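Washing cushion covers without the black print bleeding
Posted in Laundry and Fabric Care, Feb 6, 2020

I bought two cotton covers from Plernell, white with a black pattern. The care tag says cold wash, no bleach, and nothing else. One of them needs cleaning already (coffee). Last year a striped pillowcase turned gray on me in the wash and I don't want that again. Is there a way to test the dye first? The zippers are metal, if that matters.
– loddale_116

Nazmiye Aydoğan
Yes. Wet a white cloth with cold water and a drop of detergent, then press it on a black part of the print inside the seam for a minute. If the cloth picks up gray, wash that cover by hand, on its own, and don't let it soak. If it stays white, a short cold cycle is fine.

Do the coffee first. Dab from the back with cold water and a little dish soap, then rinse.

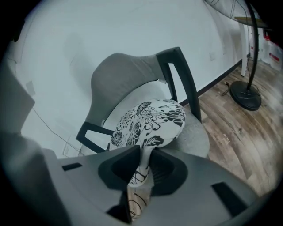
Close the zipper and turn the cover inside out before it goes in. Dry it flat, out of the sun. I put mine back on the insert while the seams are still very slightly damp – the corners sit better that way.

hekham91
Color catcher sheets. I use one every load.

Kurtuluş
I would skip vinegar, people always suggest it but it did nothing for mine. Also check the insert, coffee goes straight through thin cotton.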